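Planning the Gripper Purchase: Notes on the Second Budget Cycle

Readers of this blog will recall that the spring entry ended with an approved sum and no agreed equipment list. The list has since been settled in most respects, and I set it out here for colleagues in other departments who have asked how the figures were reached.

The starting position

Our teaching laboratory has operated two arms for several years. Both remain serviceable. The grippers do not: replacement pads are no longer stocked by our supplier, and the controller software cannot be moved to the new workstations. The choice was therefore between refurbishing the old units and purchasing new ones, with the arms retained in either case.

Quotations were requested in October from Solmont and Plovmont. Solmont quoted for a complete package including mounting plates, cables and a year of support. Plovmont quoted a lower unit price, with the plates and cables listed separately. Once those items were added, the difference between the two offers came to 9 percent, considerably less than the first page of each document suggested. I would advise anyone comparing offers of this type to request the itemized version at the outset. We lost three weeks by failing to do so.

Costs outside the quotation

The purchase price accounts for most of the budget but not all of it. The following were entered as separate lines:

Electrical work at the second bench, including a new emergency stop circuit.
Spare finger pads, two sets per gripper.
Staff time for installation, estimated at 22 hours.
Freight and insurance, which neither supplier would fix in advance.

Ľubica Mikuš, who reviewed the draft, objected to the staff time figure and asked that it be recorded against the operating budget. Her point was accepted. The equipment line is now smaller and the operating line is correspondingly larger, and the total has not moved.

The delivery period was a further consideration. Both suppliers offered a date after the start of term. We have accepted this and have moved the practical sessions to the second half of the course.

Trying the layout before purchase

No order was to be placed until the proposed gripper had been tested in simulation. We used Clullari for this purpose, under the license already held by the department, so no charge appears in the budget. The household task set was chosen over the bench set, as the course will be teaching grasping around furniture and appliances.

The main question was finger clearance. A wider gripper handles more objects but needs more room in corners and beneath tabletops, and a model that cannot be used near a shelf post is of limited value to us. Several starting positions were tried with the fingers open, some against a bare wall and some close to furniture.

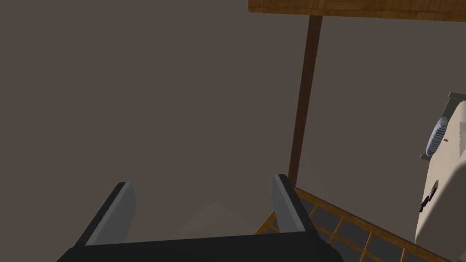
What remains to be decided

The order for the grippers will go forward as described. The question of a maintenance contract is still open. Ansari has offered terms for 3 years, covering both arms and the new units, with one inspection visit annually. The alternative is to pay for each visit as required. Our records show few calls in the past, although the arms were newer then and the records themselves are incomplete.

I have asked for a revised offer that excludes the older arm. Should it arrive before the budget closes, both versions will be submitted together. The reserve line has been left untouched in the meantime, and requests to draw on it for the camera mounts will be considered in the next cycle.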